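Chapter 4
Planning and Laying Out a Meal

In this chapter you will learn
how to sort the parts of a meal by the time they need
how to lay out food and appliances before you begin
how to portion grains and pulses
how to record what you did so that someone else could repeat it

Words to know: appliance, portion, pulse, staple, standing time, work plan

4.1 Starting from the end

Most people who cook at home begin with whatever is nearest to hand. They open a cupboard, take out a packet and switch something on. This works well enough for one dish. It works badly for a meal of four or five parts, where the toast is cold before the rice is done and the meat has been waiting on the side.

A cook who plans a meal starts from the moment it will be eaten and works backwards. Suppose the meal is to be on the table at half past twelve. Rice in an electric cooker may need 32 minutes, including its standing time with the lid closed. Toast needs 2. Tinned beans need only to be drained and warmed. If all of these are started together, only one of them will be ready when it is wanted.

Write the parts of the meal in a column with the slowest at the top. Next to each, write the time it takes, and next to that the time at which it must be started. This is your work plan. It need not be neat, but it must be where you can see it while you cook. Pupils who keep the plan in a closed exercise book tend to forget that they made one.

Some parts of a meal can wait and others cannot. Rice will keep warm in its cooker for a good while. Cold meat can be sliced early, covered and kept in the fridge. Toast cannot wait at all. It softens if it is stacked and hardens if it is left in the slots, and it should always be the last line of the plan.

4.2 The table before the cooking

Once the plan is written, set out what it calls for. In the course kitchen at Jirkstead this is done on a separate table, away from the sink and the hob, so that the worktops stay free for cutting and mixing.

Group things by use. A rice cooker needs space above it, as its lid swings up and lets out steam when opened after cooking. It should never stand beneath a shelf or a wall cupboard. A toaster also needs clear air above the slots, and nothing made of paper or cloth should be near it. Put the two appliances at opposite ends if the table allows. The flexes can then run to separate sockets and you will not be reaching over one to get at the other.

Food that goes together can share a dish. A divided dish is useful for pulses and grains, which roll about and mix easily, and which people like to take in different amounts. Meat goes on a plate of its own.

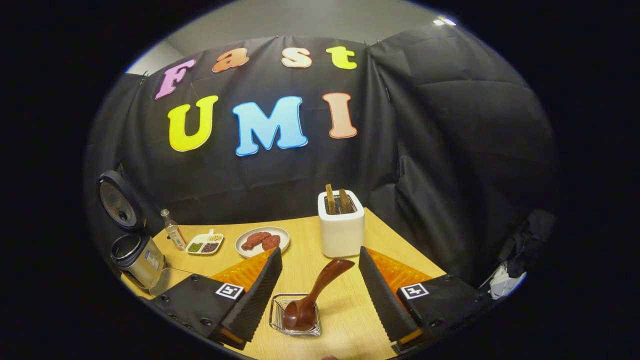 Badawi would do it differently, and wrote in to say that the toaster should stay in the cupboard until the last five minutes: it takes up room, it collects crumbs, and a beginner who sees bread in the slots will press the lever too soon. There is something in this. In a small kitchen, bring the toaster out late. Where there is room, we still prefer to have every appliance in its place at the start, unplugged until its line in the plan is reached.

Bottles and glasses are the things most often knocked over. A small bottle should have its cap on whenever it is not being poured from. Clear glass is easily missed among larger objects, so keep cups where your sleeve will not catch them, and move them before you lift anything heavy.

4.3 Portions

A portion is the amount served to one person. For dry rice, this book uses 50 grams for a light meal. Weigh it the first few times. After that, find a cup in your own kitchen that holds the right amount and keep to that cup. Cups differ a good deal, and the one packed with a rice cooker is often smaller than an ordinary measuring cup.

Pulses are the dried seeds of plants such as beans, peas and lentils. Dried red kidney beans must be soaked, then boiled hard before they are simmered, and must not be cooked from dry in a rice cooker or slow cooker. Tinned ones have already been cooked. Green beans are eaten in the pod and count as a vegetable.

Activity 4A
Plan a meal with one grain, one pulse, one vegetable, one meat or other main food, and toast. Write the work plan. Lay out the table and ask a partner to read the plan and point to each thing as it is needed. Change the layout if your partner has to reach across an appliance.

Activity 4B
Copy the record sheet at the back of the book. Fill in the starting time of each part as you planned it and as it happened. Where the two differ by more than five minutes, note the cause in a few words.

Keep your record sheets. You will need them in Chapter 5, which deals with keeping food hot and cooling it safely.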